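Kelemen Hall Play Library
Minutes of the monthly meeting, 10 April 2024

Present: Flora Tennant (chair), Kenna Ogilvie (minutes), four members.
Apologies: none received.

1. Minutes of last meeting
Agreed with one correction - the shelf order went to Fullau, not Trultness.

2. Block storage
Flora asked for a decision on the gray metal bins. The red-brown and green rectangular blocks are at present kept together in one bin. Kenna would like the colors split before the summer loans begin in July. Two members felt mixed bins were fine for lending and quicker to put away. After some discussion it was agreed to keep them mixed for now and look at it again in the fall.

The floor of the bin is scuffed and scratched. Members did not think this needed any work. A felt liner was suggested and turned down, as it would have to be washed.

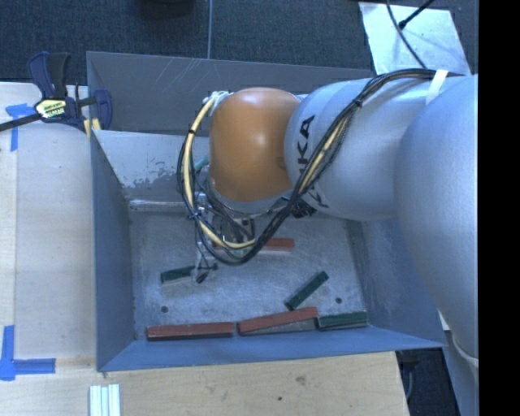 3. Labels
Kenna has a quote from Ruleveo for 200 printed labels at $40. Approved. Wording to go to Flora first.

4. Money
Balance stands at $679. The Trultness invoice is still unpaid - Flora will call them, as the amount does not match the order.

5. Any other business
The side door is sticking again. Kenna to report it.

Meeting closed at 8:15 pm. Next meeting to be set by email.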